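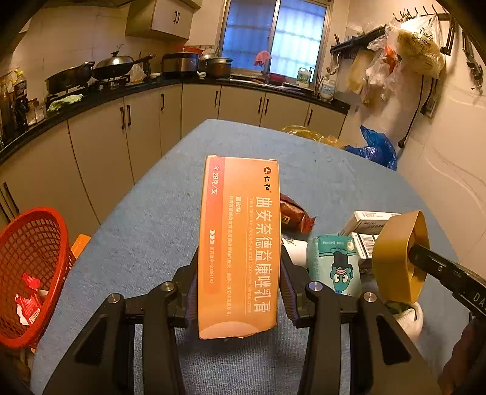 Zelleck opens medicine returns scheme to all its pharmacies

February 6, 2023 — Pharmacy group Zelleck has extended its medicine returns scheme to all 37 of its branches, after a trial in 10 shops that ended in December. Anyone can now hand in unwanted or out-of-date medicines at any Zelleck counter, whether or not they were bought or dispensed there.

The scheme covers tablets, capsules, liquids, creams, ointments, eye drops, patches and inhalers. It includes items prescribed by a doctor, items bought over the counter and items brought home from abroad. There is no charge, no form to fill in and no need to give a name.

During the trial, the 10 branches took in 126 full collection bins. Staff at the shops also asked 1,000 customers a short set of questions about what they kept at home and how they usually got rid of it. Creams and ointments came up again and again as the items people were least sure about. Many said they had a part-used tube in a drawer or cupboard and did not know when it had been opened.

"People are quite good at finishing a course of tablets, or at least at knowing they haven't," said Leokadia Wilczyńska, head of pharmacy services at Zelleck. "With a skin cream it is different. The rash clears up, the tube goes in the cupboard, and two years later someone else in the house has an itch and reaches for it. By then it may be past its date, and it may be the wrong thing for that person's skin in any case."

Zelleck pharmacists will offer a short talk at the counter to anyone who brings in a bag of medicines and would like help sorting it. Customers can ask which items are still worth keeping, how they should be stored and whether any of them should not be used together. The talk is free and normally takes a few minutes. Larger bags can be left with the pharmacist and discussed by phone later in the day.

Labels in other languages

A part of the trial that Zelleck had not planned for was the number of medicines with packs printed wholly or mainly in a language other than English. Families who had moved to the area, students and people back from long stays overseas all brought these in. In some cases the customer could read the pack and the pharmacist could not. In others, the medicine had been a gift from a relative and neither of them could.

In response, Zelleck has given each branch a reference guide put together with the translation firm Azevedo. It explains where to look on a pack for the name of the active ingredient, the strength, the expiry date and whether the product is meant for use on the skin or by mouth. Branches can also call an Azevedo translator during opening hours.

Zelleck asks customers to keep the outer box whenever they can, along with the leaflet. A tube or strip on its own often carries much less information than the box it came in, and the expiry date on a tube is sometimes pressed into the end seal where it is hard to read.

"We would never tell somebody off for having a medicine from another country," said Wilczyńska. "We would like to know what it is, and we would like them to know what it is. If it has a steroid or an antifungal in it, there are things we would want to ask before it is used again. Bring the box in and we will go through it together."

What happens to returned medicines

Returned medicines are not resold, given away or passed on to other patients, even if the pack is sealed. They are placed in locked bins behind the counter and collected by Stinix, a waste contractor, which takes them for high-temperature incineration. Empty cardboard boxes and paper leaflets can be recycled at home once any label with a patient's name on it has been removed or crossed out.

Zelleck is asking the public not to flush medicines down the toilet or pour them down the sink. They should not be put in the household bin either, where children, pets or wildlife may get at them.

The following cannot be accepted at the counter:

Needles, lancets and other sharps
Household chemicals and garden products
Batteries and thermometers containing mercury
Cosmetics, shampoo and toothpaste

Customers with sharps should ask for advice on a separate collection. Branch staff can explain what is on offer locally.

Checking your cupboard at home

Zelleck suggests going through stored medicines twice a year. A table or other clear surface is a better place for this than the cupboard itself, with everything taken out so that the dates can be read in good light. Items past their date should be set aside in a bag and kept out of reach of children until they can be taken to a branch.

Creams, liquids and eye drops may need to be used within a set time of being opened, which can be much shorter than the date printed on the pack. Writing the opening date on the box in pen is a simple habit that saves guesswork later. Anything that has changed colour, separated or taken on an odd smell should be returned — even if it is still in date.

Bathrooms and kitchens are common places to keep medicines, but both can be warm and damp. Most products do better in a cool, dry cupboard in another room, up high or locked. Those that need a fridge will say so on the label.

No one should stop taking a prescribed medicine in order to return it. Anyone with doubts about a current treatment should speak to a pharmacist or their doctor first.

Record keeping

Each branch will record the number of bins filled and the broad types of medicine returned. No personal details will be kept. The records will be held on a stock system supplied by Cevero, which Zelleck already uses for its dispensing work. The group plans to publish the first set of results in December and to share them with local surgeries.

"If the same item keeps coming back unopened, that tells us something about how it is being prescribed or ordered," said Wilczyńska. "Surgeries have told us they would find that useful — repeat orders are the obvious place to start."

About Zelleck

Zelleck is a group of community pharmacies offering prescription services, advice on minor illnesses, blood pressure checks and home delivery. Branch opening times are shown on shop doors and on the Zelleck website.

Media enquiries should be sent to the Zelleck press office. Interviews with Leokadia Wilczyńska can be arranged on request.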